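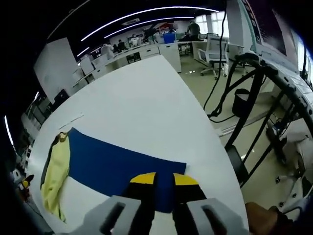
Unit 4: Folding Work and the People Who Teach It

Reading before class: the Wovside case, pages 13 to 31. Bring your task sheets from last time.

Why start with laundry? Cloth is a wonderful problem! A metal bracket has one shape all day long. A shirt has a new one every time you drop it, and the people who fold for a living deal with that by feel, at speed, usually while talking about something else. Much of what they know has never been written down.

The Wovside case in short

Wovside cleans and folds work clothing for hotels and clinics. In July it began preparing for automated folding, with Velten supplying the machines. Before any machine arrived, 40 folders were asked to demonstrate their work using hand-held grippers. Look for these points as you read:

- Demonstration time was paid at the normal rate, but it counted against the daily piece target for the first 13 shifts. Guess how that went over.
- Experienced folders were slower with the grippers than new hires. Why might that be?
- A new job title appeared, "demonstrator," with no pay grade attached to it.

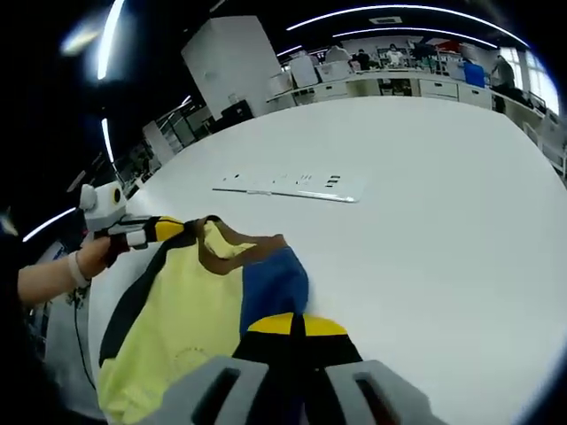

Skill is the part of this case I love most, and I hope you'll argue about it. Ask a folder how she handles a shirt and she may say "I just fold it." Put a gripper in each hand and suddenly every choice has to be made on purpose. Where do you take hold first? One yellow tip is pinching the corner up by the brown collar while the other presses down on the cloth, and the shirt is still bunched between them. Bare hands would bring in the palm, the thumb, maybe a quick shake. Quintero's term for this is "narrowed skill," and we will use it for the rest of the unit.

Terms to know: narrowed skill, tacit knowledge, piece target, job redesign.

For discussion

1. Who should own a recorded demonstration, the folder or Wovside?
2. The Driltano plant (Unit 3) retrained people after the machines came in. Wovside started before. Which order gives workers more say?
3. Draft a pay grade for the demonstrator job. One page, due next class.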